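THE LATE CHECKOUT
Notes from the Skorley Travel Club newsletter

Every December the same question lands in our inbox: is the overnight coach to Plostholm really worth it, or is it just cheap? After 17 years of riding it I can report that it is certainly cheap. It leaves Skorley at 9:40 at night, covers 264 miles, and delivers you to the harbor before anything there has opened, including, on my last trip, the station restroom.

Seasoned riders know the left side is warmer and the right side has the outlets. You will have to decide what sort of person you are. The seats go back a little farther than they used to, mostly into the knees of whoever is behind you, and the reading lights now come in two settings, off and interrogation.
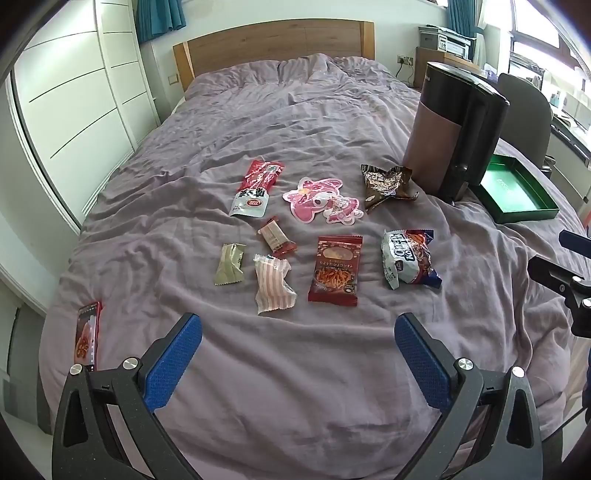 Food remains the great dividing line. The coach stops once, at Erraji, for 20 minutes, and the kiosk there sells soup in the way that some people sell used cars. Bring your own. Pack more than you think you'll want, keep it where you can reach it in the dark, and open anything crinkly before the lights go down. A bag of chips at 3 a.m. is audible from one end of the coach to the other, and so is the sighing.

Once you arrive, skip the taxi line and walk up the hill to the Sirnance guesthouse. They'll hold your bags from 6 a.m. and will even let you sit in the front room, provided you don't look too comfortable. Rooms aren't ready until the afternoon. Asking politely at the desk has never changed this, though I keep trying.

Club members still get the group rate if they book before the end of the month. Write your membership number on the form, please, and not on a separate sticky note. We found one of those stuck to the underside of the coffee machine in March and would like to hear from whoever holds number 2224.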